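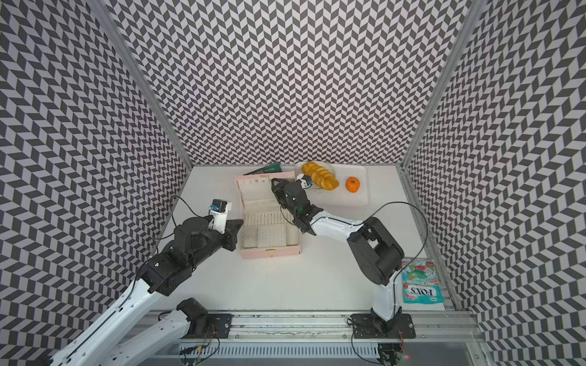

FOR IMMEDIATE RELEASE

4 Sep 2025

Vallside's Night Bus Is Coming Back, and This Time It Goes All the Way to Histhorpe

VALLSIDE - Hi everyone, Davina Tennant here. I run the route planning desk at Vallside Transit, which means I'm the person who gets the emails. For the last few years most of those emails have been about one thing, and I'm so happy I finally get to write this: the late bus is coming back in October!

If you're new in town, a little history. Vallside used to have a late service called the 12. It left the downtown depot after the regular buses stopped, looped past the hospital and the rail station, and dropped people off as far out as Blackwood. Nurses rode it, line cooks rode it, and I rode it home from my first job, which was scraping trays at a pizza place on Canal Street (long gone, and I still miss the garlic knots). Then the money got tight, the 12 got cut, and anyone working past midnight had to find another way home.

The new 12 keeps the old number, because people in this town have feelings about numbers and I've learned not to argue. It also keeps most of the old loop. What's new is the far end. After Blackwood it now carries on up the hill road to Histhorpe, where a lot of the warehouse and bakery jobs have moved, and turns around at the Brukomley Street lot behind the library.

Here's how the night looks. The first bus leaves the downtown depot at 11:15 p.m. and the last one leaves at 3:45 a.m. They run every 45 minutes, every night of the week, holidays included. A full trip from the depot to Brukomley Street takes 38 minutes if the lights are kind to you. I rode the test runs with a thermos and a clipboard, and the only real trouble spot was the left turn by the tire shop, so we moved that stop one block east. If you used to wait in front of the tire shop, please wait in front of the credit union now. It has a better awning anyway.

The fare is the regular fare. I want to say that loudly, as we had more questions about it than anything else at the spring meetings. Your monthly pass works. Your student pass works. A transfer from the last evening bus works too, as long as it's still inside the two-hour window. Cash is fine, but drivers can't make change at night, so bring the right amount or be ready to overpay a little.

A word about the stops, which I've thought about more than is probably healthy. There are 19 of them. All 19 will have working lights and a posted timetable in big print before the first bus rolls, and the ones at the hospital and the rail station will have benches with backs. Between posted stops, any rider can ask the driver to let them off closer to home after 11 p.m., anywhere along the route where the bus can pull over safely. Just tell the driver a block or two ahead. We had this on the old 12 and people loved it, and I fought pretty hard to get it into the new plan.

The drivers are a big part of why I feel good about this. Dwayne Esposito, who drove the old 12 for most of its life, is coming back to nights and will be training the rest of the crew.

"I always liked the night run," said Esposito. "It's quieter, folks say good night when they get off, and you learn who gets off where. I told Davina years ago that if it ever came back she should call me first, and she did."

I did! It took one call and he said yes before I finished the sentence.

We also asked the people who'll be riding. We handed out a survey on the evening buses and at a few workplaces last winter, and 244 of you filled it out, some of you on both sides. Of those, 94 said they had turned down a shift because they had no way to get home from it. I read that number several times. Some of the comments were practical ("please, please announce the stops"), some were funny, and one was a four-page handwritten letter about the seat fabric, which I have kept.

Sunita Dvorak, who manages the overnight shift at Histhorpe Commercial Bakery, wrote to us early on and came to nearly every meeting after that.

"I've had good people quit because the ride home cost them an hour's pay," said Dvorak. "We start the ovens when everyone else is asleep, and for a long time the town's buses weren't built with us in mind. I've already changed two of our shift times by fifteen minutes so they line up with the 12."

We did the same thing from our side, by the way. The 3:00 a.m. bus was a 3:10 in the first draft until the hospital told us their shift handoff would make people just miss it going the other way. Moving one bus by ten minutes sounds like nothing, and it took me most of a week, since every other bus on the sheet has to scoot along with it. If you see me at the farmers market looking tired, now you know!

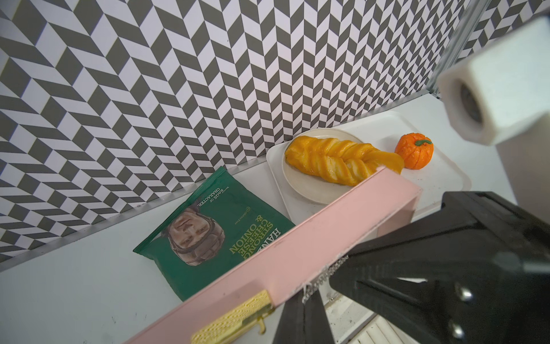 Do I need to sign up or book a seat to ride the 12?

There's no sign-up and no booking. Show up at any stop on the route, pay the regular fare or show your pass, and sit wherever you like.

Now for the money part, which I'll try to keep short. The first year is paid for by the town's transit budget plus a contribution from employers along the route. The town council voted on it over the summer after what was, I promise you, a very long evening. After the first year we'll look at ridership and decide together what happens next. If the buses are full, I'll be asking for more of them. If one of the trips runs nearly empty month after month, we may shift that bus to a time that does more good. I'd rather tell you now than have it come as a surprise.

Council member Radu Anghel, who brought the plan forward, has been a steady supporter through all of it.

"A bus system that stops at eleven is fine if your day stops at eleven," said Anghel. "A lot of our neighbors are just getting started then. I'm proud we got this done, and I hope people will use it."

The buses themselves will look familiar. We're using four from the daytime fleet, with one of those held back as a spare. They've had new interior lights put in (warmer, less like a dentist's office), and the stop announcements will be both spoken and shown on the sign up front. Every bus has the low floor and the ramp, two wheelchair spaces, and a rack for bikes on the nose. The heater on the one everybody complains about has been replaced. Yes, that one. I rode it myself in a light jacket to check.

A few small things people keep asking me. Dogs are okay at night on the same terms as in the daytime, so leashed or in a carrier. Covered drinks are okay. Hot food isn't, and I'm sorry, but the smell of fries at two in the morning is hard on a driver who has hours to go. Lost property goes to the downtown depot and gets logged the next morning, and you can call the main desk after 8 a.m. to ask about it.

If there's heavy snow, the hill road up to Histhorpe may close, and in that case the 12 will turn around at Blackwood instead. We'll post it on the website and on the text line by 10 p.m. whenever we can see it coming. Riders who are already up the hill when the road closes won't be left there. Sérgio Azevedo, our operations manager, has worked out an arrangement with the town plow crew to bring the last bus down behind a plow.

"We tested it on paper and then we tested it for real with an empty bus," said Azevedo. "It's slow, but it gets down the hill. I'd tell riders to bring a hat and a book."

We're having a little send-off for the first bus, and you're all invited. Come by the downtown depot from 10:30 p.m. on opening night. There'll be coffee and cider, the high school jazz band is playing a short set (with signed permission slips, so don't worry, they're allowed to be up), and Dwayne will be behind the wheel for the first trip. Rides are free all that night, on every trip in both directions. If you only want to ride to the end and back to see what the view's like from the top of the hill, please do. I plan to.

The exact opening date goes up on our website as soon as the last of the stop lights is wired in, and we'll put posters on all the regular buses too. Printed timetables are at the depot, the library and the hospital front desk now. They come in regular and large print, and there's a Spanish version and a Portuguese one.

And please keep writing to me once it's running. Tell me if a bus is late, if a stop feels too dark, or if the timetable doesn't work with your shift. I read all of it, usually with my lunch.

About Vallside Transit

Vallside Transit runs local bus service in Vallside, Blackwood and Histhorpe, along with the dial-a-ride van for older riders and riders with disabilities. The main office is at the downtown depot and is open from 8 a.m. to 5 p.m.

Media contact

Davina Tennant, Route Planning, Vallside Transit. Reporters who want to ride along on opening night should get in touch with me ahead of time so I can save you a seat near the front.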